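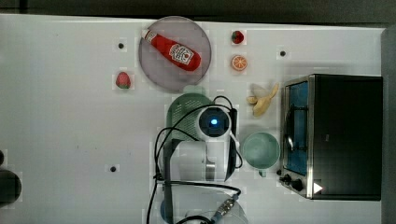
Mowat Countertop Toaster Oven: Equipment Review

Eserdale Community Kitchens, 4 July 2024

We use cookies to remember your settings. By continuing to use this site you accept our cookie policy. Accept / Manage

The Mowat is a compact electric toaster oven sold for homes, break rooms, and small teaching kitchens. Eserdale Community Kitchens bought four units last September for its evening cooking classes and for the staff room at the Clodthorpe site. This review covers their use since then and is meant for other centers choosing small equipment on a limited budget.

Setup

Each oven arrived with a wire rack, a shallow baking tray, a crumb tray, and a printed manual. The manual is clear, although the section on rack positions is placed after the recipes and is easy to miss. The maker asks for an empty first run of 15 minutes at full heat. All four units gave off a strong smell during this run, and windows should be open. The smell did not return.

The power cord is short. At Clodthorpe, two of the ovens had to be moved to a different counter because the cord would not reach the outlet, and the manual warns against extension cords. Centers should measure before they buy.

Controls

There are two dials, one for temperature and one for function and time. The temperature dial is marked in steps of 50 degrees Fahrenheit, up to 450, and settings between the marks must be judged by eye. The timer has to be turned past the ten-minute mark and then back for short times. Several students missed this instruction, and their toast stopped early. The bell is loud enough to hear across a busy classroom.

Printing on the dials has held up well under daily wiping. The function symbols are small, and older students asked for a larger label. Staff made one with tape and a marker, and it has stayed in place.

Cooking Results

Toast browns evenly in the middle of the rack and more lightly at the front, near the door. Four slices fit without touching. Frozen potatoes came out crisp when spread in a single layer and turned once.

An oven thermometer was used to check the heat. With the dial set at 400, one unit settled 15 degrees low and the other three were close to the mark. The difference did not matter for roasted vegetables or reheated pasta. It did matter for cookies, which needed extra time in that unit and spread more than they should have. A batch of biscuits baked in the same oven was pale on top and done underneath.

Broiling is the weakest function. The upper element is powerful, but the rack cannot be raised close enough to it, and cheese tends to melt and dry before it browns. The Skasex oven, which Eserdale used before, did this job better. It was also larger, heavier, and much harder to clean.

Cleaning

The crumb tray slides out from the front, a clear improvement on the Skasex, which had to be tipped over a sink. The glass door wipes clean with warm water and dish soap. The inside walls have a smooth coating that resists grease, but the corners at the back are tight and call for a small brush. Staff should let the oven cool fully, as the top stays hot long after the bell.

Durability and Service

One door handle worked loose in the spring and was tightened with an ordinary screwdriver. One timer dial failed and the oven was exchanged under warranty. The replacement took 15 days to arrive, and the supplier answered messages promptly during that time. No other parts have been repaired or replaced.

Price

Eserdale paid $80 for each unit. The current list price is $100. At the lower figure the oven is good value for a teaching kitchen. At the full price, buyers who bake often should compare it with models that have finer temperature control.

Recommendation

The Mowat is recommended for toast, reheating, and simple roasting, in rooms where counter space is limited. It is not recommended as the only oven for a baking class. Eserdale will keep its four units in service and will look at a separate broiler for the Clodthorpe kitchen in the next budget year.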